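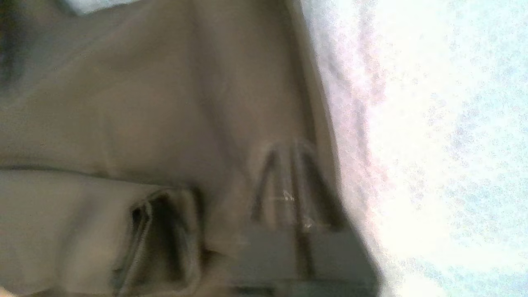
One buyer wrote in to say that the zipper pocket was the only reason the bag stayed, that the last three bags in the house had all been "one big hole with handles," and could we please not improve it. We have taken this to heart. The pocket has not been improved.

Pistinen Soft Carryall
Sold by Indedport
Item 503
Color: Olive Gray

The Pistinen is a soft bag for people who own more small things than they would like to admit. It has no frame and no stiff bottom. Set it down full and it sits up reasonably well. Set it down empty and it lies there like a dog in July. If you want a bag with posture, we sell the Hellix, and it will cost you more and fit under fewer seats.

The color

Olive gray. We have had letters. In the morning it looks green, under a kitchen light it looks gray, and next to anything truly olive it looks like it has been ill. It does hide dust, pencil marks and most of what comes off a car floor. It also hides the bag, if you leave it on a couch of the same general mood. There was a red one for a while. It sold to 61 people, all of whom still ask when it's coming back. It isn't.

The pocket

The zippered pocket takes keys, a phone, a passport, a folded list and the pen you swore you didn't have. Please don't put a whole lunch in there. The fabric will puckers itself around a sandwich with real generosity, but the zipper has its own opinion and you'll be the one picking lettuce out of the teeth.

If the zipper gets sticky, rub the teeth with a plain candle stub and run it back and forth a few times. Pulling harder is the popular method and keeps our repair bench busy.

The loop

Sewn to the outside is a fabric loop. We get asked what it's for more than we get asked the price. Clip a key ring to it, or a glove, or a luggage tag. Hang the bag by it when it's empty. Do not hang the bag by it when it's full, and do not tow anything.

Lint collects at the stitching, especially if you live with a cat. A stiff toothbrush gets it out. Cut stray threads with scissors and leave your teeth out of it.

Washing

Cold water, mild soap, by hand. Empty the pocket first, then check the pocket again, then look in the corner of the pocket where the coin is. Close the zipper before it goes in. Let it dry flat in the shade; it takes 2 days in a damp house and one afternoon in a dry one. No tumble dryer. The folds will come back whatever you do, so we'd save the iron for a shirt.

What's in the box

The bag, one shoulder strap, and a card about washing that says what you just read in smaller type.

Repairs

Stitching and zippers are covered for 3 years. Mail the bag to the Giannakopoulos workshop with the form from our returns page, and please take your belongings out of it. The bench has a drawer of lip balm and parking receipts going back longer than the warranty does.

Ships flat. Give it a day to get over the trip.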